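Llevo desde marzo con la pinza Gandix y el paquete de simulación que la acompaña, y ya me habían escrito tres personas para preguntarme si merece la pena. Pues depende, y el depende tiene nombre: el fallo de apertura. Os lo cuento con calma porque en la ficha del producto no aparece por ninguna parte y a mí me costó dos semanas de tardes enteras entenderlo (y una discusión tonta con Saranya Pillai, que ya está arreglada).

## Lo que compré

Pagué 1309 euros por el lote: la pinza de dos dedos, el adaptador de muñeca, la licencia del simulador Tisitby y un año de soporte. La pinza sola se vende aparte, pero sin la licencia pierdes las escenas de cocina, y a mí me interesaban justo esas. Trabajo con tareas domésticas sencillas, coger una cosa, dejarla en otra, apartar, volver a empezar, y montar todo eso a mano es un aburrimiento tremendo.

La instalación, muy bien. De verdad, ¡una gozada! El modelo del brazo se importa sin pelearse con los ejes, los límites articulares vienen puestos y el planificador, que se llama Rai y va incluido, encuentra trayectorias decentes incluso con la encimera de por medio. Mi único pero en esta parte es el manual, traducido a trompicones: llama «garra» a la pinza en un capítulo y «mano» en el siguiente, y hay una tabla de pares de apriete repetida con valores distintos. Usad la segunda, me lo confirmaron por correo.

## Y entonces llegó el fallo

La tarea era de lo más inocente: llevar un objeto pequeño y blando hasta un plato y soltarlo encima. Lancé 600 episodios una noche y me fui a dormir tan contenta. Por la mañana el registro daba todo como completado, barra verde, cero errores. Me puse a ver repeticiones por pura curiosidad, mientras desayunaba, y en 14 de ellas el objeto no acababa donde decía el registro.

Lo que pasa es lo siguiente. El controlador manda la orden de abrir y marca la liberación como hecha en ese mismo instante, sin esperar a que los dedos lleguen a su posición ni a que desaparezca el contacto. Si el objeto es rígido no se nota. Si es blando y arrugado, el modelo de contacto lo deja pegado a un dedo unos pasos más, el brazo arranca hacia el siguiente punto y el objeto se va de paseo o cae en el borde. El sistema, mientras tanto, jura que está todo en su sitio.

Os dejo un momento de la tarea, con la pinza justo encima del plato y el objeto junto al borde izquierdo. Con una sola captura no hay manera de saber si está cogido o suelto, y el registro, que debería aclararlo, es precisamente lo que no es de fiar.

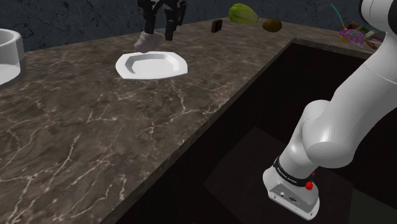
Subbarao Naidu me contestó en el foro que a él le pasaba lo mismo con el controlador anterior y que no lo llamaría un defecto de simulación, porque la bandera de liberación sale del mismo código que se carga en la pinza física. Añadió que mirase el tiempo de espera tras la apertura, que viene a cero de fábrica, y que no me fiara de la barra verde ni para regar las plantas.

Tenía razón en lo del código, y ahí el asunto deja de ser una molestia. En simulación, un objeto blando en el borde de un plato me da igual. En un brazo de verdad, arrancar con algo todavía agarrado es un problema de seguridad: puede arrastrar lo que haya cerca, y quien esté al lado cree que la pinza va vacía porque la pantalla se lo dice. Desde que lo sé, en el laboratorio no dejamos que nadie meta las manos en la zona después de una liberación hasta que el brazo está parado del todo.

## El arreglo (a medias)

Puse el tiempo de espera en 2 segundos y activé la comprobación de contacto, que está escondida en la pestaña de depuración, al fondo. Repetí la misma tanda y no volvió a salir ningún falso completado. A cambio los episodios se alargan una barbaridad, y para tandas grandes eso duele.

Escribí al soporte un lunes y me respondió Meenakshi Varghese esa misma tarde, amabilísima, con un parche de prueba que lee la posición de los dedos antes de marcar nada. Funciona, pero se desactiva solo al reiniciar el planificador. Ya lo he reportado también. Sigo esperando.

## ¿La compraría otra vez?

Con lo que sé hoy, sí, por las escenas y por Rai. A Rosaura Cabrera, que dudaba entre esta y la de Skaleo, le dije que si va a mover piezas duras no lo va a notar, y que si va a mover telas o bolsas espere a que el parche sea definitivo.

Le pongo un siete. Sería un nueve con la comprobación de contacto activada de serie, y no entiendo que no lo esté.

Si alguien ha probado el parche con el adaptador antiguo, que me escriba, por favor, que tengo uno en el cajón y me da pereza montarlo para nada.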